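# Bar soap turns to paste in the molded dish of a bathroom basin

**fullelton_tenant**, 2019-09-11

The basin in my bathroom is white, rectangular, with a wide flat front rim and a soap dish molded into the back rim.

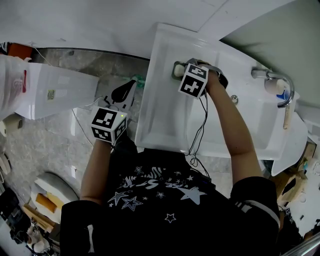
The dish has no drain slot. Any water that gets in stays in, and a new bar has a soft underside within a couple of days. I also get a gray film along the back rim that needs scrubbing twice a week. I have a brush for that, but I would prefer to deal with the cause. Water here is hard; the Clallura district report gives no figure for my street. I rent, so drilling is out. What do people put under the soap, and what takes the film off without dulling the glaze?

---

**Zamwood**

Two separate problems.

Standing water: cut a piece of open-cell filter foam or coarse nylon mesh to the shape of the recess, 2 to 3 mm smaller on each side. The bar sits on the mesh and the water sits below it. Rinse the mesh weekly and replace it when it stays slimy after rinsing. A ridged silicone pad also works if the ridges run front to back.

Film: this is soap scum, mostly calcium salts of the soap. Mix equal parts white vinegar and warm water, lay a soaked cloth over the rim, leave it 30 minutes, wipe, rinse well. Do not let the vinegar sit on the chrome of the faucet. For what remains, use a nylon brush and dish soap. If you use sandpaper at all, keep it off the glaze. Even 3,000 grit will leave a haze you can see in side light.

---

**derese_hall**

Liquid soap. Problem gone.

---

**clallura42**

Agree with the mesh. I would add that bars differ. A triple-milled bar holds up noticeably longer in the same dish than a handmade one with a lot of glycerin. Keep two bars and swap them each morning, with the spare standing on its edge somewhere dry. Also check whether the faucet drips toward the back rim when you shut it off. Mine did, and a new aerator washer cut most of the water reaching the dish.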